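Business > Workplace > Features

The Second Pair of Hands at Ramanauskas

10 Dec 2018
By Rūta Dzene

When the Ramanauskas sorting hall introduced its first robotic arms in May, management informed the 41 employees on the line that no position would be eliminated. The commitment has been kept, although few of those positions remain as they were.

Pieces of irregular shape had always been lifted, turned and placed by hand. A full shift required each sorter to handle 2,696 of them. The arms now do most of the lifting, and the sorters decide what is to be done with each piece.

"My wrists have recovered," said Kadri Pärn, a senior sorter. "My eyes are more tired than before."

The company has responded with a break of 30 minutes in the middle of each shift and a revised pay scale that recognizes inspection as skilled work.
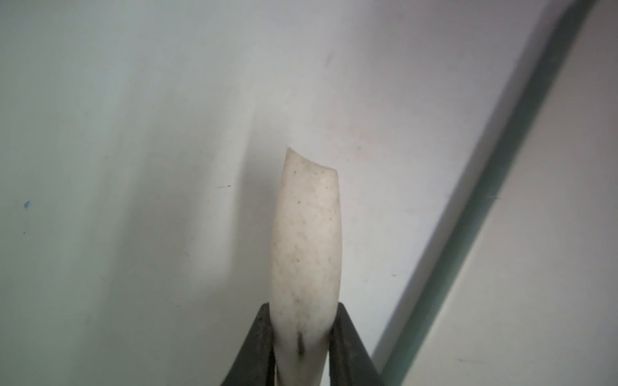
Training has proved the greater difficulty. Gunārs Žukauskas, who supervises the hall, reports that older employees learned the controls quickly but were reluctant to stop an arm when they doubted its grip. Written guidance now states that any employee may do so without giving a reason.

Negotiations on night work continue. The employees' representatives have asked that no arm run without a sorter present, and a reply is expected before the new contract is signed.

Related
Unton Reviews Its Shift Patterns
Kostimura: Apprentices on the Line
What Mallis Learned From a Slow Year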